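Home | Tips | Kitchen | Workshop | Bookshelf | About

Looking After Old Mystery Paperbacks
April 28, 2025 — by the Kirnen Tips desk

I own 208 detective novels, mostly paperbacks, and I've ruined more of them than I'd like to admit (baths, radiators, one very leaky skylight). So these are the habits I've picked up, in no special order!

Getting rid of the musty smell
Stand the book open in a lidded plastic tub with an open dish of baking soda next to it. Don't let the powder touch the pages. Leave it for seven days, then sniff. My worst one, a country house murder I bought in March, needed two rounds and still smells a bit like a cellar — I've decided that suits it.

Price stickers come off best with a hair dryer on low. Warm the sticker, lift a corner with a fingernail and peel slowly. Go easy on glossy covers, they bubble.

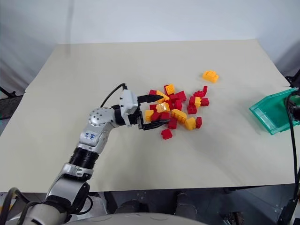
Loose pages
Use white PVA glue, the kind that dries flexible, and brush a very thin line down the inner edge with a toothpick. Slide the page in, tuck wax paper on both sides and put the book under something heavy overnight. Never tape! Tape goes yellow and takes the last line of the chapter with it, and in a whodunit that's cruel.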